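Trutell Wrist-View Grasp Kit for Soft Goods
Sold by Sultalska. Research use only. 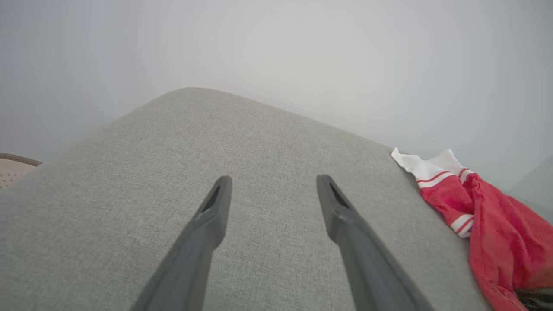
Wrist view over gray upholstery, fingertips open, red and white garment to the right.

Overview

The Trutell kit is a wrist camera, a bracket, a pair of slotted fingertips and a software license for the Brallness grasp method. It is meant for labs that want a two-finger gripper to pick up clothes from chairs, beds and couches. We stock it, we use it on our own bench, and we think the claims made for this whole class of product have run well ahead of the evidence. Please read the section on results before you ask for a quote.

What the method claims

Brallness works from the wrist camera alone. There is no overhead camera and no depth sensor. The software takes the live view, marks the areas it believes are cloth that can be lifted, scores possible pinch points on those areas, and steers the fingertips toward the best one. It keeps scoring during the approach, so the target can change up to the moment the fingers close.

The argument for doing it this way is that cloth has no fixed shape. A shirt dropped on a couch will never lie the same way twice, and a method that matches against stored shapes has little to hold on to. Looking for a good fold close up is a sensible idea. Whether it is a new one is open to question. Several older methods score folds from close range, and the Brallness write-up compares itself to only one of them, run with its default settings.

The part that is harder than it sounds

Upholstery is cloth too. A couch arm or seat cushion has weave, flecks and soft shading, and to a small camera a few inches away it can look a good deal like a garment that happens to be lying flat. A bright red garment on light gray fabric is an easy case for telling the two apart, at least by color. A gray sweatshirt on the same cushion is a different job, and most of the training set leans toward the easy end.

That matters when you read a success rate. If color does most of the sorting, the fold scoring is getting credit for work it didn't do. We would like to see the same test run with the color channels removed. The software can do this (there is a grayscale switch under Input), but the published tables don't include it.

Results, as published and as we found them

The published figure is 90 percent of garments lifted. The set behind it is 848 recorded attempts. Those are decent numbers until you get to the definition of an attempt. Runs where the software found no pinch point were dropped before counting, and a lift counted as a success if any part of the garment left the surface. A sleeve raised two inches while the rest stays on the couch is a success by that rule. It would not be a success to anyone with laundry to do.

We ran our own check in January, 20 garments, one try each, no restarts. We counted a lift only when the whole garment came clear of the upholstery and stayed in the fingers until the arm stopped. By that rule the kit managed 13.

Twenty tries is a small sample and we aren't going to pretend otherwise. It is enough to say that the published figure should not be used for planning. The misses fell into two kinds. In one, the fingers closed on a single layer of thin, slippery fabric and it slid out on the way up. In the other, the software picked a point on the cushion itself and pinched the cover. We didn't see enough of either to say which you should worry about more.

We sent our notes to Uysal, the group that maintains Brallness. Their reply was that our lighting was dimmer than recommended. That may be so. The recommended level is given as "normal indoor light," and we asked what that meant in numbers. The current manual still says normal indoor light.

What's in the box

Trutell wrist camera with cable
Mounting bracket with screws
Slotted fingertips, one pair, dark gray
Printed alignment target
License key for Brallness, single workstation

The gripper body, arm and workstation are not included. The fingertips fit the Trutell parallel gripper. Adapters for other grippers are sold separately, and the camera calibration has to be repeated if you use one.

Notes on the fingertips

The slots are described in the Trutell literature as improving grip on fabric. We have not found a test that shows this. When we swapped in plain tips of the same outline we could see no clear difference, though that was a casual trial over one afternoon and shouldn't be quoted as a finding. What the slots do reliably is collect lint. Clean them with a dry brush between sessions.

The tips stay in the camera's view by design, and the software uses them as a reference for where the pinch will happen. Do not paint them, tape over them or fit covers. If the finish wears shiny at the ends, replace the pair.

Setup

1. Mount the bracket and tighten the screws by hand first, then with the driver.
2. Connect the camera and open the live view. Both fingertips should be visible, with open space between them.
3. Place the alignment target on a flat surface and run Calibrate.
4. Set the approach limit. The default lets the tips press into soft cushions farther than we like. We set it to the lowest value and work up.
5. Record a few runs with nothing on the upholstery. A good setup should decline to grasp. If it picks a point on the bare cushion, raise the confidence threshold before you go on.

Step 5 isn't in the manual. It takes ten minutes and will tell you more about your room and your furniture than the sample clips will.

Logging

Every run is saved with the wrist video, the scores and the chosen point. Turn on Save Declined Runs, which is off by default. With it off, runs where no pinch point was found leave no record, and your success rate will look better than it is. We suspect a fair share of the cheerful numbers going around for cloth picking come from settings like this one.

Who should buy it

Labs that already have a compatible arm and want a starting point for work on clothes and soft furniture will get real use out of it. The live scoring view is well made, the logs are easy to read once they are complete, and the camera has held its calibration on our bench. Anyone hoping for a machine that clears a couch unattended should wait. A baseline is what this is, and at this price we would want the color test and a stricter success rule published before calling it more than that.

Ordering

Price on request. Loan units can be booked through Sultalska for a trial on your own furniture, and we recommend doing that first. Bring the garments you care about, including the gray ones. License keys can't be returned once activated.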